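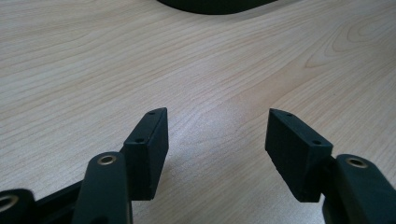

A hand-held gripper, its two black finger pads open over a tabletop.

Grippers on the benches at Barov as packing work shifts

Aug 11, 2019

Packers at the Barov parts depot are now spending part of each shift with a gripper in hand, recording the moves that a robot arm will later be asked to copy. Nadidley, which runs the depot, says 30 people have signed up so far. Training takes 2 hours. No coding.

The job: pick up a part, set it down, do it again. Staff logged 2,580 picks in the first month, of which 439 were thrown out for bad grip or shaky hands. Supplier Urnero is building the arms and gets the recordings.

What changes for workers is less clear. The company says no posts go before May, and that packers who record get a higher hourly rate while they do it. Shop floor reps want that in writing, plus a say in which benches get arms first. Talks are still going on.

Views on the floor are mixed. Some like the break from lifting, and the recording tables are quieter than the line. Others complain of sore thumbs and of being timed twice, once by the tool and once by the supervisor. A few have asked to go back to regular packing and were moved teh same week.

First arms are due on the small-parts line, nights only to start. Packers there would switch to checking and refilling bins. Nadidley did not say how many people each arm will need next to it. A second site, Mfinanga, is waiting on the results before it signs up.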